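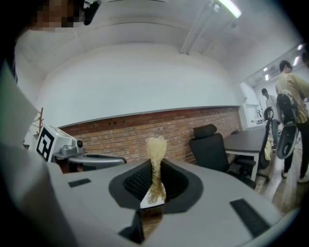 So the lease is signed, the keys are on my hook, and I have spent most of November in a room with a vaulted ceiling and an exposed brick wall, trying to work out what on earth to do with it. I'm thrilled! I'm also covered in dust.

If you've been reading for a while you'll know I've wanted a proper workroom for years. The kitchen table was fine until it wasn't (there was a glue incident, the table has forgiven me, the chair hasn't). I looked at a unit out in Clernmont that was cheaper and had parking, but it had one of those low tiled ceilings that make me feel like I'm waiting for a dental appointment. Then I walked into the room on Ellivitz Lane, looked up at that big white curve overhead and more or less handed over my bank details on the spot.

Let's talk about the brick first, seeing as it's everyone's favourite. It's a red-brown colour and runs along under a big plain white wall, and I love it to bits. What I don't love is drilling into it. My first go at putting up a shelf bracket took most of an afternoon and the hole ended up a good centimetre left of the pencil mark, so the bracket now lives in a drawer and the shelf has become a freestanding one. Problem solved, sort of. I've decided nothing else goes on the brick. The power outlets are already in it, little dark ones, and they blend in so well that I keep plugging things in by feel.

The white wall above is another story. Three people have now told me to paint it (sage green, mustard, and a "moody" navy that would make me want to lie down at two in the afternoon). I bought one sample pot of Omach in a warm off-white, put a patch up behind where the shelf stands, and couldn't tell it from the wall the next morning. So it's staying white! I might hang one big piece of fabric up there eventually, but I'd need a longer ladder and a braver friend.

Lighting is where I've softened. There's a long fluorescent fixture up on the ceiling and my plan was to have it out by the end of the first week. I had a lamp picked out and everything – a gorgeous thing from Ó Gríofa, $251 plus delivery, big linen shade. Then I did a full evening of hand sewing under the fluorescent and could see every single stitch, even the navy on navy. The lamp is still in my online cart. I visit it sometimes.

And the pipe, or conduit, or whatever it is, that runs on a diagonal near the light. I asked if it could be boxed in and was quoted $2933, and I laughed out loud on the phone, which was rude of me. It's white, the ceiling's white, I've stopped noticing it. Mostly.

My favourite thing in the whole room is the thin wooden stand against the white wall. It's a spindly thing with branches going off it, and it leans a bit. I use it for coats, tote bags and the tape measure I would otherwise lose, though you do have to load it evenly or the whole lot goes over – ask me how I know. I've looked at sturdier ones, there's a nice steel one for $170, but it has all the charm of a bus stop.

Next on the list is storage. I've got 153 spools of thread in biscuit tins and I refuse to open one more tin looking for grey. If you've got a system that works in a room where you can't (won't) drill into half the walls, please leave it in the comments, I'll read every one. I'm off to sweep up brick dust again.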